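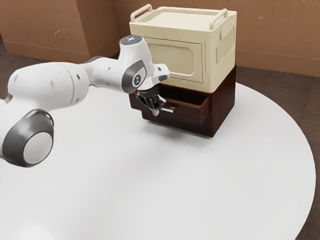
Picture: Bujar Halilović

January, evening, after the dishes

The plums are finished. I write this with purple fingers, and the pen already has purple on it too, so I will keep it short and then probably I will not keep it short.

Edeltraud Teuber telephoned before seven in the morning to say that her tree was dropping fruit faster than she could pick it up, and that the parrots had been there since first light. She speaks to me in a very slow English which she thinks I need, and I speak back in a slow English which I think she needs, and in this way a phone call about plums takes a long time. I said I would come on the next bus.

The 434 was late again. I sat on the bench outside the bakery in Werdale with my two buckets and read the timetable, which I know by heart. A small boy asked me if I was going fishing. I said yes, since it was easier, and then I felt bad about lying to a child and told him the truth, and he lost interest at once.

Edeltraud's garden is on a slope. The tree stands at the bottom, so you walk down with empty buckets and up with full ones, and it would be better the other way around. She held the ladder and I picked. She does not trust me with the upper branches and I do not trust her with the ladder, but we managed. The skins of these plums are dark, nearly black, and the inside is yellow like egg. I don't know the name of the variety. She says her husband bought it from a man at the Sowah market who told him it was an apricot.

We stopped at ten for coffee. She had made a cake with last year's jam between the layers, and I think this was partly to show me how the jam should taste. It was less sweet than mine. I asked her for the amounts and she went to find the paper, and she could not find the paper, and then she told me everything from memory anyway and I wrote it on the back of a seed packet.

I copy it here before I lose the packet:

For each small batch, fill the wide pot not more than halfway with halved plums. Add 200 grams of sugar and wait until the juice comes, an hour or longer. Then bring it slowly to the boil. When the skins have gone soft and curly, add 200 grams more. Lemon at the end, half of one, with the white part cut away. Do not stir like a crazy person (her words). Put a saucer in the freezer for testing.

It is much less sugar than in the book from the library. She says this jam must live in the fridge and be eaten soon, and that it is not for the cupboard. I underlined this twice on the packet.

I was home a little after noon, and it was already very hot in the kitchen. I should have waited for the evening but I was impatient, and the fruit at the bottom of the second bucket was starting to leak. I cut and cut. The stones I put in a bowl, and now I have a bowl of stones and no plan for them. My grandmother used to dry them on the window and sew them into a small cushion for sore necks. Maybe they were cherry stones. I must ask my sister.

The first batch I cooked too long. It is thick like glue and a bit brown in taste, and I will keep it for myself. The second was better. For the third I turned the flame lower and opened both windows, and I listened to the radio and did not look in the pot every minute, and it came out the right colour, a red so deep that on the spoon it looks black until you hold it against the light.

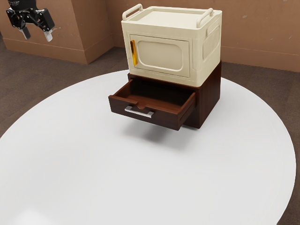 How do I know when the plum jam has set enough?

Put a little on the cold saucer, wait one minute and push it with your finger; if the surface wrinkles, take the pot off the heat.

I had written that question in my notebook two summers ago and left an empty line under it. Now the line is filled, in Edeltraud's words more or less, and I am more pleased about this than is reasonable.

In the end there are eight jars. I was hoping for more. It is a strange thing with fruit, how two heavy buckets become a row of glass that fits in one shelf of the fridge, next to the mustard. I moved the butter and threw away an old half of a lemon to make the space. The labels I wrote with the good pen and the first one I spelled wrong, so one jar says PLUMB. I left it.

Yaa Abubakari gets one, for lending me the wide pot. I have to return it clean and there is still a dark ring inside that doesn't want to leave. It is soaking now with baking soda. One goes to Edeltraud, of course, although I am nervous for her opinion. One for Selamawit Asfaw and her girls, who were meant to come and help with the picking but the little one has an ear infection. I talked to her on the phone while the third batch was cooking. The girl is sleeping better and asked if jam is allowed with medicine.

I also learned a new word today. Edeltraud said that the ladder was "a bit rickety", and I had to ask. I like it very much. I said it several times on the bus, quietly. I thought first of my kitchen chair, and then of my knees after the slope.

There was a storm promised for the late afternoon and it did not come. The sky got yellow over the roofs and a wind moved the washing, and then nothing, only more heat. The tomatoes are drooping and I gave them water after sunset. The basil has gone to flower again. I should pinch it out in the morning, before the sun gets to that side.

To do: return the pot. Ask about the cushion. Buy sugar, I used almost all of it. Lemons too.

It is past eleven and the house still smells of plums, also in the bedroom.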